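Sirnitix Support > Bin Picking Kit > Set-up Guide > Section 8: Visitor Days and Demonstrations

October 4, 2022
By the Documentation Group, Dollham office

8. Visitor Days and Demonstrations

This section covers running the block-picking demonstration for an audience. Use it for open days, school visits, and customer tours. It assumes the cell has been installed as described in Section 2 and that the daily checks in Section 4 are part of your normal routine. If you are moving the cell to another room for the event, repeat the whole of Section 2 in the new room first.

The demonstration is simple. Blocks of two colors lie in an open metal bin. The robot picks them one at a time and places them in two trays, one for each color. When the trays are full, the operator returns the blocks to the bin and starts again. Visitors with no background in automation can follow it, and it runs at reduced speed.

8.1 What you need

- The cell, with the bin on its table
- The block set, green and red
- Two sorting trays
- Two bar clamps for the bin
- The demonstration program, Tastus 4 or later
- Floor tape and barrier posts
- A hand-held stop button on its long cable
- A cloth for wiping the bin and the gripper

The clamps are not supplied with the kit. Any bar clamp with padded jaws that opens wide enough will do.

8.2 People

Have at least two trained people on duty whenever the cell is powered and visitors are in the room. One is the operator and stays at the control panel. The other is the host, who talks to the visitors and watches the barrier. The operator does not answer questions while the robot is moving. The host passes them on between runs.

CAUTION: The host must not carry the stop button. It stays with the operator, in the hand, for the whole run.

8.3 Preparing the room

Do this the day before if you can. It takes longer than expected in a room with carpet, where tape lifts and cables drag.

1. Mark the barrier line on the floor with tape. The line must be outside the full reach of the arm, including the gripper and any block it is holding. Use the reach drawing in Section 2.

2. Set the barrier posts on the line. Leave one opening, on the operator's side.

3. Move all loose cables inside the barrier. Coil the slack and keep it off the path the operator uses to reach the bin.

4. Put the control panel where the operator can see both the bin and the opening in the barrier.

5. Place the sorting trays in their taught positions. Green is tray A and red is tray B. If you swap them, change the setting in the program as well.

6. Check the lighting at the time of day the visit will take place. Direct sun on the bin floor gives bright spots that the vision system can take for block edges. Close the blinds on that side.

NOTE: At our April open day in the Guerra building, the morning runs were clean and the picks began to fail after lunch. The sun had moved onto the bin. Closing one blind fixed it, but we lost most of a session finding the cause.

8.4 Securing the bin

The gripper can touch the bin wall when it reaches for a block in a corner. If the bin moves even a little, every pick after that will be off. Clamp it every time, even for a short show.

1. Set the bin square to the marks on the table.

2. Fit one clamp on each side, at the upper edge. Keep the handles pointing away from the arm's path.

3. Tighten by hand until the bin does not move when you push on any corner. Do not use a tool on the handles. Too much force bends the wall.

4. Jog the arm at low speed to each corner of the bin floor. Watch the arm and its cables, as well as the gripper. Nothing should come near the clamps.

CAUTION: If the cable bundle touches a clamp at any point, stop and move the clamp. Do not tie the cables back to gain room. The bundle needs its slack when the wrist turns.

5. Run the bin check from the Tastus menu. A result of PASS is required before you go on.

Scratches and dull marks on the bin floor are normal and do not affect picking. Replace the bin if the floor is dented or a wall is bent.

8.5 Loading the blocks

1. Confirm that the robot is stopped and the panel shows HOLD.

2. Wipe the bin floor. Remove scraps of paper, tape, or packing.

3. Lay the blocks flat on the floor of the bin. Mix the colors. Leave gaps between most of the blocks, and let one or two lie at a slight angle so that visitors can see the gripper turn to match.

4. Do not stack blocks for a public run. The program can handle a pile, but it makes more attempts per block and the pace becomes uneven.

5. Step out through the opening and close it.

Start with a small load. Six blocks, three of each color, give a run short enough to hold a group's attention and leave the gripper plenty of room. You can load up to 14, though the last few picks near the walls will be slower.

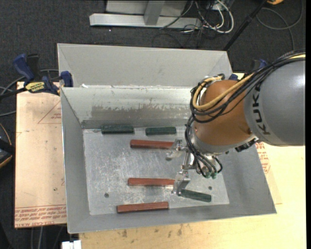 Figure 8-1. Gripper in the bin with a six-block load, clamps fitted.

8.6 Running the demonstration

1. Ask the host to confirm that everyone is behind the barrier.

2. Select DEMO on the panel. Speed is limited in this mode and cannot be raised.

3. Press START. The arm moves to the view position and waits there for 8 seconds. The host can use this time to explain what is going to happen.

4. Let the run finish. If a pick fails, the program tries again from a different angle. Do not stop the robot for a single failed pick. Visitors are usually more interested in the second try than in the first.

5. When the bin is empty, the arm returns to the rest position and the panel shows HOLD. Wait for HOLD before opening the barrier.

6. Empty the trays into the bin and load again as in 8.5.

Allow a rest between groups. Check the clamps during each rest, and wipe the gripper fingers if they have picked up dust.

8.7 Letting visitors choose

Tastus has a simple request mode in which the robot picks only one color. A visitor calls out a color and the operator presses the matching key. Children like this mode, and it keeps the front row busy. Go through one full run first so that the group knows what to look for.

NOTE: Some visitors cannot tell the red blocks from the green ones. Use the words "tray A" and "tray B" along with the colors, and point to the trays.

Visitors may handle spare blocks outside the barrier. Keep these apart from the set in use. A block that has been dropped on a hard floor may have a chipped edge and should not go back in the bin.

8.8 If something goes wrong

The robot stops and the panel shows BIN MOVED.
Keep the barrier closed until the panel shows HOLD. Check both clamps, set the bin back on its marks, and run the bin check again.

The robot passes over a block without trying to pick it.
The block is too close to a wall or is touching another block. Finish the run, then move it by hand with the panel on HOLD.

The gripper closes on nothing.
Once or twice is acceptable. If it happens on four picks in a row, the program stops. Look for glare on the bin floor, then run the camera check in Section 4.

Blocks go to the wrong tray.
Check the tray setting first. If it is correct, repeat the color set-up under the room lights you are using now.

A visitor crosses the barrier.
Press stop at once. Do not wait to see whether the person turns back. Restart only when the host has confirmed that the area is clear, and write the event in the cell log.

8.9 Closing down

1. Finish or cancel the last run and wait for HOLD.

2. Send the arm to the rest position.

3. Power down the robot as described in Section 4.

4. Collect the blocks, including the spares. Store them in the block case.

5. Leave the bin clamped if the cell will be used again the next morning, and repeat the bin check before the first run. Otherwise remove the clamps and store them with the trays.

6. Take up the floor tape the same day. It is hard to remove from carpet once it has been walked on.

7. Note the number of runs and any stops in the cell log.

For changes to the demonstration program, see Section 9. For transport to another site, see Section 2.

Sirnitix, Dollham office | Contact support | Copyright 2022 Sirnitix | Back to top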